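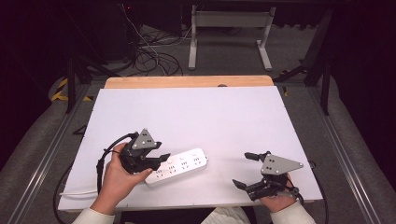
A white power strip with a row of gray sockets.

How to sort out the cables behind a home desk

Most desks end up with a knot of cords underneath because things get plugged in one at a time over several years. Clearing it takes a morning. I did mine on a Sunday and was finished before lunch, and that included a trip to the store for more hook-and-loop ties.

What you need

Hook-and-loop ties, masking tape, a pen, a dry cloth, a flashlight, and 2 adhesive cable clips for the back edge of the desk. If your desk stands away from the wall, get a cable tray as well. I use the Vundalum under-desk tray, the short one, but any open tray that screws or clamps on will do.

Step 1: Label before you unplug

Wrap a bit of masking tape around each cord near the plug and write down what it runs. Do the same at the other end if the cord comes out of the device. Black laptop chargers look alike once they are on the floor.

Step 2: Shut down and unplug

Save your work, turn the computer off, and unplug the power strip from the wall first. Then take out the other plugs. Wipe the dust off the cords and look them over as you go. A cord with a crack, a scorch mark or a loose plug goes in the discard pile. Don't tape it up and put it back.

Step 3: Decide what stays

Lay everything out and pull anything you haven't used since March or so. I found a charger for a phone I no longer own and a lamp cord with no lamp.

Step 4: Add up the load

Look for the wattage on the label of each device. If the label only gives volts and amps, multiply them. Mine came to 214 watts with the monitor, laptop, lamp and speakers all running, well under what the strip is rated for. A space heater is another matter. Even a 1,000-watt model should go straight into a wall outlet.

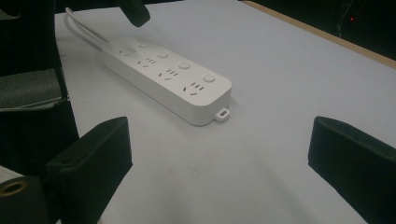

Can I plug one power strip into another to reach the wall?
Plug each strip directly into a wall outlet, and if it won't reach, buy one with a longer cord.

Step 5: Place the strip

Put it where you can reach the switch without crawling. Leave air around it – no rugs, no paper, no curtains. If it has mounting slots on the back, use the screws the maker recommends. Bulky adapters go at the ends so they don't cover the sockets next to them.

Step 6: Run the cords

Start with the longest one. Take it along the back edge of the desk, drop it down a leg, and tie it loosely every foot. Fold any extra length into a wide loop. Tight coils are hard on the cord and can trap heat. Keep network and speaker cables on the other leg if you can.

For a desk that raises and lowers, set it to full height before you tie anything, then run it up and down once and watch for cords that pull.

Step 7: Plug in and test

Wall plug goes in last. Turn things on one by one. Leave the tape labels on; you will want them the next time something is replaced.

Thanks to Urszula Górecki for the tip about full height.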